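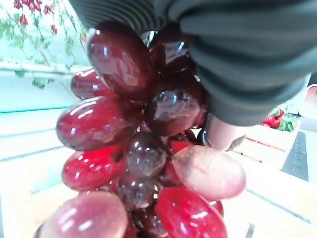

Ilgate, 2024-12-18

By Cillian Sheehan

Search reviews Go

Kettunen soft hand kit, second version

I've been looking forward to writing this one up since July, when Imad Khoury first let me have a go with the old version and I came home talking about nothing else. The new kit is better in nearly every way that matters to me, and the best of it is the touch. Grapes are my favourite test for any hand. They're slippery, they sit in an awkward lump, and a grip that suits a box will slide straight off them. With the pale rounded fingertip pushed up against the side of a glossy red bunch, you can see how little of the hand needs to be in contact at all.

The black ribbed cover deserves a mention too. It bends with the finger, doesn't bunch up at the joint, and comes off for cleaning without tools (hooray!). A spare set costs £630, which made me wince, though you get six fingertips in the box and they swap over in a minute or so.

Setting up took me most of a morning. The printed guide is short and a bit muddled – page 14 tells you to set the wrist limits before you've been shown where they are – but Nipon Chareonsuk on the help desk rang back within the hour and talked me through it.

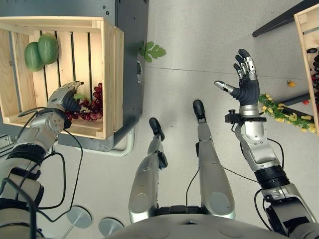

Reach is where I changed my mind about the full body package. I'd assumed that legs and a second arm were money spent on show, and for bench work I still think a single arm is plenty. Crates are another matter. Going in over the side of a slatted wooden one to get at grapes down in the corner asks a lot of the shoulder and wrist together, and having the other hand free, open and palm up, gives you somewhere sensible to pass things. I do wish the cables were tidier. They loop out from the wrist and run along the outside of the forearm, and I'd love to see a sleeve for them in the next version.

The software is pleasant to use, with big buttons and plain wording. Saving a grip takes two clicks. Renaming one takes far too many, and I've told them so.

Noise is low enough to chat over. Support is included for six months, after which you pay by the call, and I'd like a yearly plan as well. Small moans, though. I've had a lovely time with this kit and I'm in no hurry to hand it back.

Contact | © Nunton Reviews | Back to top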